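4. Setting up the table demonstration

Section 4 covers setup and operation of the small-arm demonstration for visitor sessions. It applies to the Piston tabletop arm running the pick-and-place routine. For the walk-up stations in the main hall, see Section 5.

One operator and one host are required. The operator stays at the control laptop. The host talks to visitors and watches the table edge. Do not combine the two roles, even for a short visit.

4.1 Before visitors arrive

1. Place the table at least 3 feet from any walkway. Lock the casters if the table has them.
2. Cover the table with a plain cloth. Small wrinkles are acceptable outside the work area. Pull the cloth flat where the tray will stand.
3. Fasten the arm base at the table edge. Push on the base by hand. It must not shift or rock.
4. Lead the power cable off the table on the side away from visitors. Do not route it across the cloth.
5. Check the wire loops between the servos. Each loop needs enough slack for the full travel of its joint, but must not catch on a bracket.
6. Set the tray within reach of the gripper.
7. Put one foam block in the tray. Remove all other objects from the cloth, including pens, badges and cups.

Note: Visitors tend to set phones down on the nearest flat surface. Provide a side table and point it out during the introduction.

Caution: Keep the servo supply switched off during steps 3 to 7. The arm can move without warning when power is applied.

4.2 Starting the routine

1. Confirm that the host is in position and that no hands are over the table.
2. Switch on the servo supply, then start the Rundmont control program.
3. Select HOME. Wait until the status line reads READY.
4. Load the demonstration file and set the speed to 20 percent.
5. Run one cycle with the tray empty. The gripper should close above the tray floor without touching it.
6. Return the block to the tray and run one full cycle.

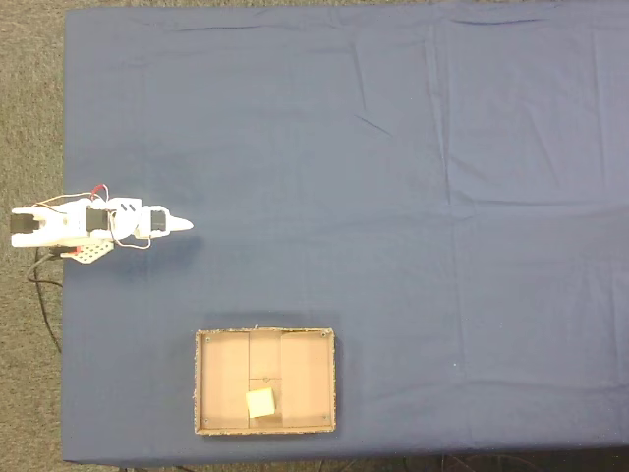
If the gripper misses the block in step 6, stop the program and repeat HOME before changing any values. In most cases the tray has moved since it was last taught. Slide it back to its taught position and try again. Re-teach the pick point only if the second attempt also fails - the procedure is in Section 7.

4.3 During the visit

A standard session lasts roughly 17 minutes, questions included. Groups from Sotero are scheduled for two sessions back to back. Allow the servos to rest between them with the supply off.

1. The host introduces the arm and states the safety distance.
2. The operator runs the cycle twice without comment.
3. The host explains each motion while the operator repeats the cycle in single-step mode.
4. Visitors may place the block themselves. The operator pauses the program first and says "paused" out loud. The host answers "clear" when all hands are back.

Caution: Do not let visitors guide the arm by hand while the supply is on. The servo gears can be damaged and fingers can be pinched between the brackets.

4.4 Shutting down

1. Select PARK and wait for motion to stop.
2. Close the control program, then switch off the servo supply.
3. Put the block away and leave the tray in place if another session follows.
4. Enter any faults in the demonstration log, with the time and the step number.

Report loose fasteners or damaged wires to Irja Mäkelä before the next session. Changes to the demonstration file go through Waldemar Szulc. The August revision of the file replaces all earlier copies.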